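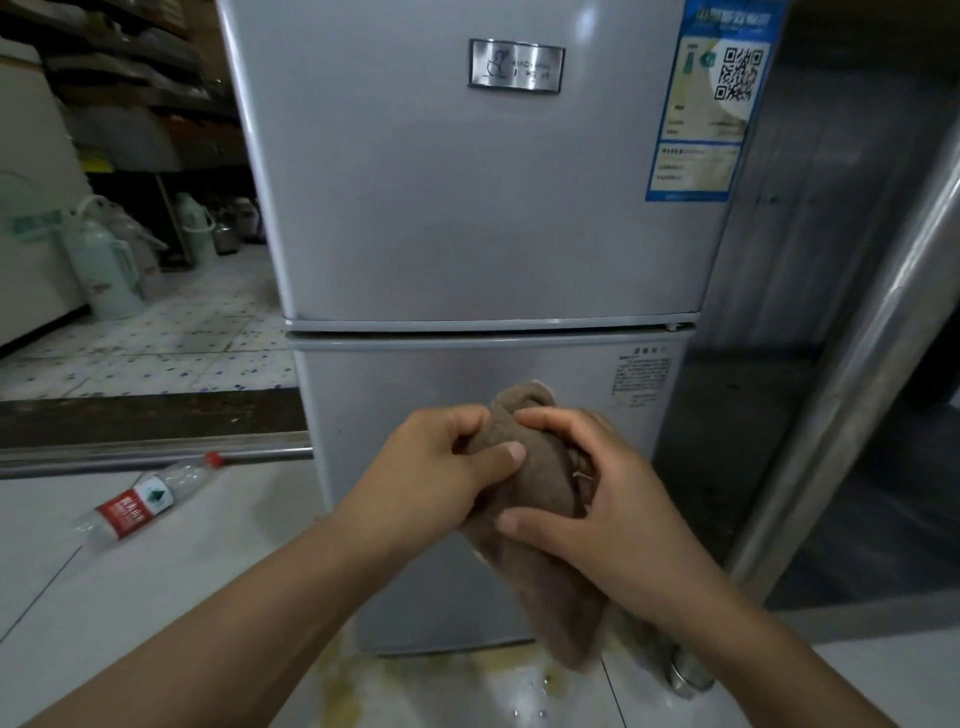

Chapter 4: Floors, Spills and Stray Bottles

I learned most of what I know about kitchen floors from Leokadia Kaczmarczyk, who ran the back kitchen at the Palacios canteen in Tamorby when I started there, and who could hear a drip from two rooms away. She had a rule for spills, and I still teach it: cloth first, mop later. A mop on a fresh puddle mostly pushes it about, and under a fridge is the worst place you could push it. So you take a thick cloth, lay it on the wet, let it drink, then pick it up and twist it hard between both hands, like the brown one by the fridge, until it hangs like a rope. Do that over a bucket if you've got one to hand (I never have, the first time). Then back down it goes.

In the last chapter we dealt with worktops, and I'm afraid I went on a bit about crumbs. Floors are a different business. You walk on them, you wheel things over them, and anything you drop ends up there. I've split this chapter into three: wet spills, loose objects, and the slow sticky film that builds up when you've been careless about the first two. By the end you should be able to take a small tiled kitchen from a mess to a floor you'd happily cross in socks.

4.1 What goes first?

Students always want to start with the puddle – I did too! But look at what's lying near it. If there's a bottle on its side next to the spill, you'll kick it, or kneel on it, or reach round it all afternoon. Clear the loose things from where you're going to stand, then do the wet patch, then go back for everything else. If the spill is creeping towards a socket or a doorway people are using, forget what I just said and get a cloth on it.

Bottles are the commonest stray object in any kitchen I've worked in. They roll, and on smooth tile they roll a long way. Pick them up by the middle, where the label gives you a bit of grip, and take one in each hand so you halve your trips. 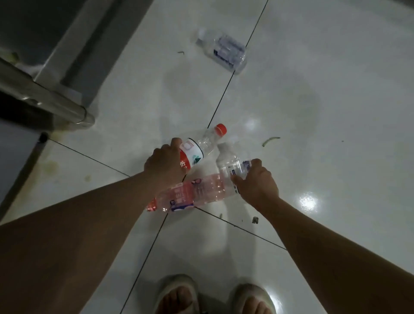

Fig. 4.2 Gathering plastic bottles from a tiled floor, one to each hand.

Check the caps as you go. A loose cap on a bottle with a mouthful left in it will give you a second spill on the way to the bin, and I have done this more often than I'd like to put in print. Stand the full ones up against a wall, out of the walkway, and put the empties straight into a bag.

4.2 Reading the puddle

Before you wipe, have a look at the colour and get a feel for how sticky it is. Plain water needs only the cloth. Anything sugary needs the cloth, then warm water with a drop of washing-up liquid, then a rinse, and the grout lines want going over with an old toothbrush. For a litre of washing water I use a teaspoon of liquid and no more. Too much leaves a film of its own, and we'll meet that again in 4.3.

Last updated: Feb 1, 2025

Print this page | E-mail this page

Comments

Yolanda Barrios: We use this chapter with the first-years at Nestidham. The bit about caps got a laugh and then somebody did it.

Maritza Cabrera: Could you say more about grout? Mine has gone grey and the toothbrush isn't shifting it.

Aitana Lozano: Maritza, try leaving the soapy water on for ten minutes before you scrub. It worked on my mum's floor.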